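Do Lost Property Posters Work?
Student project report, 10/3/22

Background
Fledley College puts up new posters every May asking people to label their belongings. The office says returns go up afterward. We had our doubts, as the only proof on offer was one page in the Bruto newsletter with no numbers from earlier years.

What we did
We read through the lost property log for 14 weeks and sent a short survey to 60 students. Hardcover books and footwear were the two groups we looked at most closely.

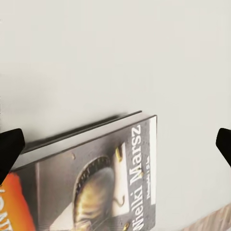

The log was a weaker source than we had hoped. Entries were often just one word, and on three pages the date column was blank. We left those pages out – the office kept them in, and that may explain part of the rise it reports.

What we found
Most students who answered said they had seen the posters. Very few said they had labeled anything as a result. Books did go back to owners more often than shoes, but a book is easier to describe at the desk, so we don't think the posters can take credit. 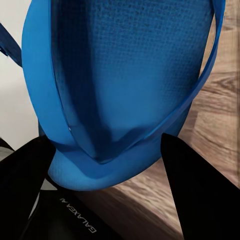
Figure 2. Blue flip-flop, seen from above.

Limits
Our survey was small and people tend to say they are more careful than they are. We also had no term without posters to compare with. Until there is one, we would not spend more money on printing.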